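Nilthorpe Community Hall Users' Group
Minutes of the December meeting

Meeting opened at 7.05 pm. V. Filip in the chair. Apologies received from the playgroup and the Rulico dance school.

1. Previous minutes
Accepted with one correction: under item 4, "east door" should read "west door".

2. Matters arising
The kitchen tap has been re-washered. The key register is still incomplete and two sets remain unsigned for. Carried over.

3. Heating
Two quotes were tabled for replacement of the gas wall heaters in the main room. Skusard proposes two reverse-cycle units with a single controller by the stage. Siddiqui proposes the same capacity with a separate controller for each end of the room, at a higher price. Both quotes include removal of the old heaters and patching of the wall. Neither includes the switchboard upgrade, which would be billed separately.

Discussion centred on whether the room is ever heated in halves. The table tennis club uses only the stage end in winter and would favour separate control. The dance school had written to say it uses the full floor and has no preference.

Resolved: ask both firms to requote with the switchboard work itemised. Decision held over to the next meeting.

4. Hire charges
The hourly rate for regular users has not moved in two years. Proposed: an increase from $28 to $30 for regular users, with the casual rate unchanged at $40. The bond stays at $200. It was noted that the bond is seldom withheld, but the cleaning clause needs to say who inspects the hall and when.

Carried, one against. The new rate applies from the start of next term.

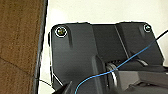
Veronica Filip asked that the minutes record her view that the increase should have waited until the heating cost was known, as users may otherwise face a second rise within the same year. She did not ask for the vote to be retaken.

5. Car park
The line marking at the rear has worn away near the bins. Paint is on hand. The accessible bay is to be done first and the remainder when the weather allows — the sealed section only, as the gravel will not hold a line.

6. Storage
Users are reminded that stacked chairs must not block the west door. The cupboard under the stage is to be relabelled before next term. Unlabelled items will be moved to the back room and held for 30 days.

7. Other business
A request for a later finish on the night of the trivia evening was approved, with music off by 10.30 pm.

Meeting closed at 8.20 pm.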